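Prakis news, 29 August 2023

The new version of Prakis is ready to download, and I want to explain shortly what is different for people who use our booking form on their own site.

The biggest change is in the date field. Until now a visitor had to type the date by hand, and we received many messages from customers who got "November" written in five different ways. The field now opens a small calendar, and the site owner decides which days are closed. If you made your own style file, please keep a copy before you update. The class names of the date field are new, and your old colors will not be applied to it.

The second change is the limit for attached files. A form can now accept up to 10 files, and the visitor sees the name of each one before sending. Aled Eynon wrote this part, and he asks you to test it with your older forms too.

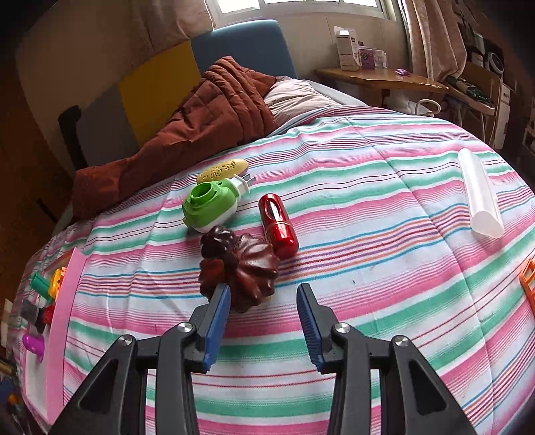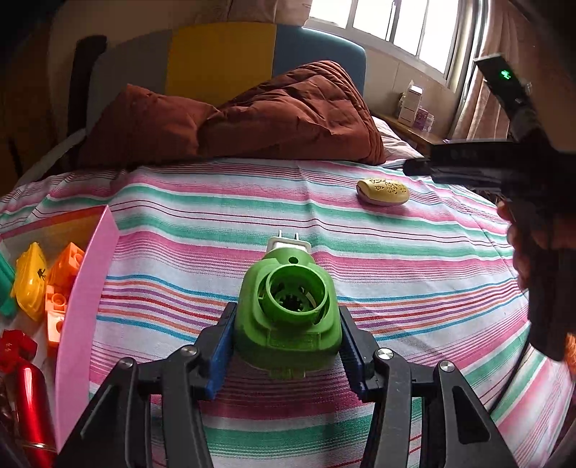
The striped sheet in both pictures; the green plastic base is in the second.

We also moved the error messages. They used to stand together at the top of the page, and on a phone people did not see them. Now each message is next to its own field. You can go back to the old way in Settings - the option is called "Messages on top" - but we will probably remove it in a later version.

Translations: Dwayne Montoya checked all the texts in the admin pages and found seven buttons which were still in English in every language. They are corrected. The help pages are not finished yet, and if you can help with one of them, write to us and say which language you know.

Users of the Nimeck theme should wait a few days. There is a problem with the Send button, which stays gray after the form is filled in. We can repeat the problem on our test site and are working on it. With the Varholm theme everything works well.

To update, open the Plugins page and choose Prakis from the list. Your saved entries stay where they are.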